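How a Robot Learns to Pick Things Up (Slowly)

Put your hand in your backpack without looking and pull out a pencil. Easy, right? You probably did it while thinking about lunch. Now try to write down every single thing your hand did. How far did each finger bend? How hard did you squeeze? How did you know it was a pencil and not a very old carrot stick?

This is the problem facing the students of the Sisolley Robot Club, who meet after school to teach a machine a job that a toddler can do. The toddler is also cheaper.

The job is called bin picking. Somebody puts parts in a bin, and the robot has to reach in and take them out. Factories have wanted robots to be good at this for a long time. The parts never lie the same way twice, and they do not hold still politely in rows.

The club is getting ready for the Mercado Challenge in October. Each team gets 3 minutes to empty a bin. A dropped part costs 5 points. Hitting the wall of the bin costs more, and it makes a noise everyone in the gym can hear.

So how does the robot do it? First it has to find a part. The club wrote a program for this and named it Dreda. Dreda looks at pictures of the bin and guesses where each part is and which way it is pointing. To get good at guessing, it had to study 2000 practice pictures. The students labeled them by hand, which taught them a great deal about patience and snacks.

Next comes the path. Your arm has a shoulder, an elbow and a wrist, and your brain bends them all together without asking you. A robot arm has joints too, but a program has to work out the angle of every one. If the program forgets that the bin has walls, the arm won't remember for it.

Last comes the grab. Squeeze too lightly and the part slips. Squeeze in the wrong spot and it spins around and points at you. The club's first program, Grandadach, was so careful that it took 60 seconds to decide on a single part. Then it often chose the air next to the part. Grandadach has been retired with full honors.

Try it at home: drop some markers in a shoebox, put on oven mitts, close one eye and take them out one at a time. Don't touch the sides. You may start to feel sorry for the robot.

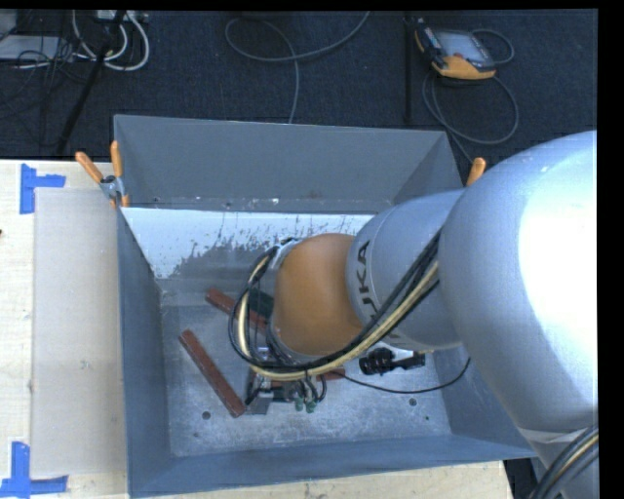 Bin picking gets harder when parts are partly hidden, because a program has to guess at the bits it can't see. A person does this all day long and never gets a trophy for it. Take the reddish-brown bars in the metal bin: one is mostly out in the open, but another is nearly covered by the robot's own cables. Even the arm gets in its own way, a bit like trying to read a book with your elbow on the page. The sloping walls leave less room toward the bottom, too, so the wrist and gripper have to go in with care. Dreda is still working on that part. If you want to help, the club takes new members from fifth grade up, and you can bring your own snacks.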